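Délimiter la phase d'approche dans des démonstrations à deux bras

Cette page décrit la procédure que nous appliquons pour découper en phases des épisodes de rangement sur table, à partir des seules positions articulaires, des commandes de pince et de la vue de tête. Elle suppose un corpus déjà synchronisé et l'outil Trimemer installé. L'entraînement de la politique n'est pas traité ; la procédure s'arrête au fichier d'étiquettes.

Prérequis

— un flux vidéo de tête, horodaté sur la même horloge que les bras ;
— les angles articulaires et l'ouverture de pince des deux bras ;
— une consigne en texte libre par épisode ;
— le modèle géométrique des bras, pour la cinématique directe.

Le corpus qui a servi à régler les seuils comprend 191 épisodes. Nous en avons réservé 91 à la vérification manuelle, les autres servant au réglage. La séparation est faite par session d'enregistrement et non par épisode, faute de quoi deux prises presque identiques se retrouvent de chaque côté.

Étape 1. Calculer la vitesse du point d'outil

Calculer la position du point d'outil par cinématique directe, puis la dériver après un lissage de Savitzky-Golay. Ne pas dériver les angles bruts : le bruit des codeurs au poignet suffit à produire de fausses reprises de mouvement. Garder la composante verticale dans un canal distinct, elle sera utilisée à l'étape 3.

Traiter chaque bras indépendamment. Un bras immobile n'est pas un bras inactif : il peut être en attente d'un transfert ou simplement dégager l'espace de travail. Cette distinction est reportée à l'étape 4.

Étape 2. Repérer les événements de pince

Détecter les fermetures et les ouvertures sur la commande, pas sur l'ouverture mesurée. La mesure se bloque à une valeur qui dépend de l'épaisseur de l'objet, et un seuil fixe confond alors un sachet plat saisi par le bord avec une pince vide. Chaque fermeture devient un candidat de saisie ; la fin de l'approche se cherche en amont de ce candidat.

Étape 3. Placer la borne de fin d'approche

Remonter depuis la fermeture jusqu'au dernier minimum local de la vitesse horizontale. Si la vitesse verticale est encore négative à cet instant, avancer la borne jusqu'à son annulation. L'écart toléré avec l'annotation manuelle est fixé à la main dans le fichier de configuration ; chez nous, il va jusqu'à 8 images.

Le cas délicat est celui d'une pince à l'aplomb d'un emballage plat, à côté d'objets dressés. Le bras gauche survole ainsi un paquet vert foncé, les deux briques de jus d'orange étant juste à droite. Sur une vue isolée, rien ne permet de dire si l'approche est terminée ou si la pince ne fait que passer.
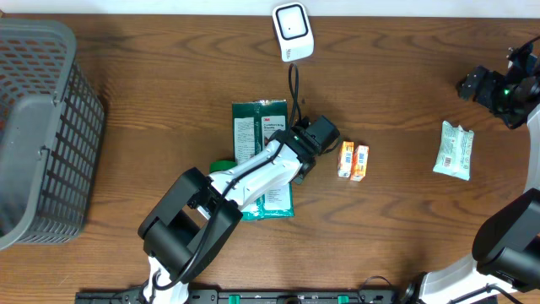
Iolo Kemeys objecte que le minimum de vitesse dépend trop de l'opérateur : certains marquent un arrêt net au-dessus de l'objet, d'autres descendent d'un seul geste, et la borne glisse alors vers le contact. Il préférerait une borne fondée sur la distance entre le point d'outil et le plan de la table.

Nous avons essayé cette variante. Elle fonctionne bien sur les objets plats et mal sur les objets hauts, où la saisie a lieu loin du plan. Une solution mixte est disponible dans Trimemer sous l'option « hauteur » : le critère de distance ne s'applique que si aucun minimum de vitesse n'est trouvé dans la fenêtre de recherche. C'est le réglage conseillé quand plusieurs opérateurs ont contribué au corpus.

Étape 4. Attribuer un rôle au bras secondaire

Pour chaque fenêtre d'approche du bras principal, affecter à l'autre bras l'une des étiquettes suivantes : « attente », « approche », « maintien », « dégagement ». L'étiquette « attente » exige une vitesse sous le seuil et une pince ouverte pendant toute la fenêtre. L'orientation de la pince n'entre pas dans le critère. Un bras posté à droite, pince ouverte tournée vers le centre de la table, peut relever de l'attente comme d'une approche interrompue ; seule la suite de la trajectoire tranche.

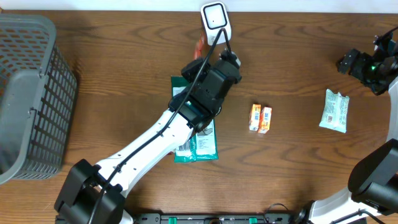 Glória Loureiro
Ingénieure de recherche, apprentissage par démonstration — Destura

Étape 5. Contrôler les occultations

Dans la vue de tête, l'avant-bras masque souvent une partie de l'objet visé. Le paquet vert est dans ce cas sous le bras gauche, alors que le sachet clair posé plus à droite reste dégagé. Un détecteur d'objets appliqué image par image perd donc la cible au moment où l'on en a besoin. Nous conservons la dernière boîte fiable et la figeons jusqu'à l'événement de pince suivant. Ne pas interpoler entre la boîte d'avant et celle d'après : l'objet peut avoir été déplacé entre-temps.

Étape 6. Exporter et relire

L'export produit une ligne par segment, avec bras, phase, instants de début et de fin, et un indice de confiance. Sur notre corpus, le fichier compte 1 132 segments. Trier par confiance croissante et relire d'abord les segments « approche » très courts. Ils correspondent presque toujours à une double commande de pince, que l'on fusionne avec le segment voisin.

La relecture se fait à deux, sans accès à l'étiquette automatique. Jarmila Kováčik et Deolinda Sequeira ont relu la part réservée ; leurs désaccords se concentrent sur la frontière entre « attente » et « dégagement ». Nous n'avons pas cherché à les réduire par une règle supplémentaire. Ces segments portent un drapeau « ambigu » et sont exclus de la fonction de perte.

Erreurs fréquentes

Bornes décalées d'une durée constante sur tous les épisodes : vérifier l'horloge de la vidéo avant de toucher aux seuils.

Aucune approche trouvée pour un bras : le signe de la commande de pince est probablement inversé dans le fichier de configuration.

Segments « maintien » sans fermeture préalable : l'épisode a été coupé trop tard au début. Le rejeter, ou l'étiqueter à la main à partir de la première image.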